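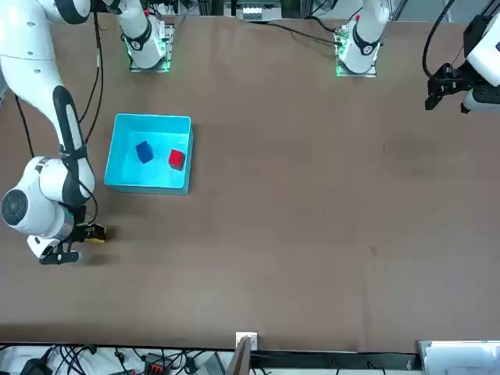

*Muted brown-taupe top with one container on it.*

**Thread: Bench top colour for a sewing room, light or dark?**

**wattle_st**
I'm fitting out the back room for sewing and I've got to order the top by the end of the week. The choice is between an off-white and a brown-taupe like the one in the photo. Both come from Londar and both are $400 cut to size, so price doesn't decide it.

The room faces south and gets very little sun. I mostly do alterations, a lot of black trousers and school uniforms, plus some quilting. I've been working on a white kitchen table for years and my eyes are tired by mid-afternoon. I'd like to hear from people who have lived with a darker top.

**bobbinbox**
I've had a mid-brown one in matt for two years and wouldn't go back. White pins and chalk show up on it, and there's no glare off the lamp. Lint shows a bit. Wipe it down at the end of the day.

**Treadle_Kev**
I'd go the other way. South-facing room, black trousers, brown bench. You'll be hunting for dark thread every ten minutes. Get the off-white and put a mat over it if the glare bothers you.

**bobbinbox**
The black trousers are on the machine, Kev. The thread is on the spool. I do uniforms too and I've never lost a reel on the bench.

**Treadle_Kev**
I didn't say reels. I said thread. Unpicking navy on brown is miserable, I've done it.

**ninepatch**
Is it gloss or matt? That matters more than the colour in my opinion. My first top was a gloss cream and the lamp bounced straight into my face. Had it swapped for matt in the same cream and the headaches stopped.

**wattle_st**
Matt for the taupe. The off-white only comes in satin. I rang and asked.

**ninepatch**
Then I'd be leaning taupe. Satin is shinier than the sample makes it look once you have a whole bench of it.

**Yetunde Isah**
I run an alterations shop and we have both. The front bench is pale and the two at the back are brown. The women who do hand finishing prefer the brown. The one who does all the cutting won't use it, as she can't see the edge of dark cloth against it. If you cut on the same bench you sew on, think about that first.

Also ask what the edge is like. Ours from Akpan had a sharp square front edge and it was hard on the forearms. We had it rounded over afterwards and paid extra for it. Cheaper to ask before they cut.

**wattle_st**
Thanks Yetunde, I hadn't thought about the edge at all. I do cut on the same bench but I've got a big green mat that covers most of it, so the colour underneath wouldn't matter for that part.

**Treadle_Kev**
If the mat's down all the time you're arguing over the colour of something you can't see.

**wattle_st**
It comes off when I quilt. I need the whole surface to slide the quilt across.

**Treadle_Kev**
Fair enough. Still say off-white.

**hemlines**
Has anyone dealt with Fivar? Their tops are cheaper but I was quoted 17 weeks for delivery and gave up.

**bobbinbox**
Same story when I was looking. I ended up with an offcut from a kitchen place and a litre of Vimenov oil. It needs doing again every June, so it's more work than a finished top. Looks good though.

**ninepatch**
Don't put oil anywhere near a quilting bench! I got a yellow mark along the backing of a wedding quilt from a table I thought had cured. It never fully washed out.

**bobbinbox**
Mine's had no trouble, but I leave it a fortnight before I put fabric on it. Agree you wouldn't want to rush.

**Yetunde Isah**
One more thing on the lighting. Whatever colour you pick, fix the lamp before you spend on anything else. Put it on the left if you're right-handed and get a neutral white globe. We changed ours at the shop and people complained less about the benches, pale and brown.

**wattle_st**
I've asked for a bigger sample of the taupe and a price for a rounded front edge. I'll put navy, black and cream scraps on it under the lamp at night and see how I go with the unpicking, since that's Kev's worry and I do plenty of it.

**Treadle_Kev**
Use the navy first.

**hemlines**
Could you post what they charge for the edge? I need the same done.

**wattle_st**
Will do once they get back to me.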